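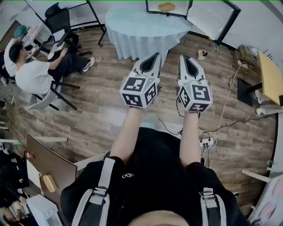

I have been writing house rules for hand-held gripper work, and I'm far more excited about it than anyone should be about a two-page document! It started as a few lines on a sticky note and grew into thirteen rules, and the one I keep coming back to is rule 4, on cables. The thin black cable that loops from the right gripper down towards the floor is exactly what I had in mind when I wrote it. A loop like that needs enough slack for a full reach and no more, and I like it clipped at the forearm so it can't swing in front of the fingers. Power strips get a rule of their own (rule 5): against the wall, never beside the person's feet.

Rule 7 is about the marker cubes. Keep your fingers off the printed faces, wipe them with a dry cloth, and if a corner starts to lift, replace the whole face and calibrate again. Don't press it back down and hope. I went through 313 of our older recordings last September and the tracking dropouts bunched up around worn markers so clearly that I got up and walked round the building.

Then there's rule 9, the one people argue with. Before you start, both grippers go to the same resting pose, held for two seconds, at waist height with the fingers pointing forward. Do it at the end as well. It feels silly the first ten times and then you stop noticing, and whoever has to line up the data later will be very grateful – usually me.

Abdul-Rahman Korletey read the draft and sent back a page of notes, nearly all of them better than what I'd written. He wants straps checked at every swap between people, with both sides pulled to the same length. He also wants a proper rule about bystanders: anyone at a nearby desk should know a recording is on and be asked first if they mind being in it. That is now rule 2, moved up from nowhere.

Still open: how long a session should be before a break. Rovthorpe use a fixed time, Tekin leave it to the person wearing the kit, and I lean towards Tekin with an upper limit. If you have written rules of your own, send them over, even the scruffy ones. I'd love to compare!

Print this post | E-mail this post

4 comments | 13 shares

Contact | Copyright Gorkik Notes, all rights reserved | Back to top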